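Four Days on the Skevard Traverse

The Skevard Traverse runs 30 miles from the gravel lot at Stelport to the old ferry landing on Lake Tekine. Most parties take four days. The trail is marked for its full length, but the middle section is rocky and slow, and daily mileage there should be planned at half of what a hiker would normally cover.

Day one is the easiest. The path leaves Stelport on a former logging grade, climbs gently for six miles and ends at a group of tent pads beside a creek. Water is reliable through the end of summer. Bear lockers are provided, and there is no fee.

On the second day the grade ends and the climbing starts. Tekine Ridge tops out at 3031 feet, a modest number on paper, but the approach gains most of that height in a single stretch of switchbacks. Start early. The ridge has no tree cover and no water, and the next spring is on the far side, below a boulder field that takes an hour to cross with a full pack. In June the upper switchbacks can still hold snow on the north side.

Day three follows the Dimaculangan valley. There are two fords. Both are knee-deep in normal conditions and should be left alone after heavy rain — a signed detour adds three miles and stays on high ground. The shelter at the valley's lower end sleeps 14 and fills by midafternoon on weekends. Hikers without a tent should not rely on it.

The last day is flat and mostly in the shade. The final two miles share a dirt road with vehicles from the lake cabins.

Pack weight deserves some attention. A base weight of roughly 14 pounds is workable for this route with a standard tent and a three-season bag. The rocky section is hard on boots and trekking poles, so carry spare laces and a few feet of wire. A stove repair kit adds little and should cover the jets and seals for the model in use.

Permits are issued at the Stelport trailhead station. A shuttle runs between the landing and Stelport twice a day in season; outside those months, leave a second car at the lake. 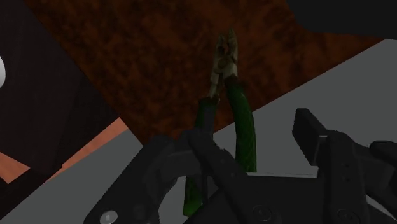 Pliers with green handles.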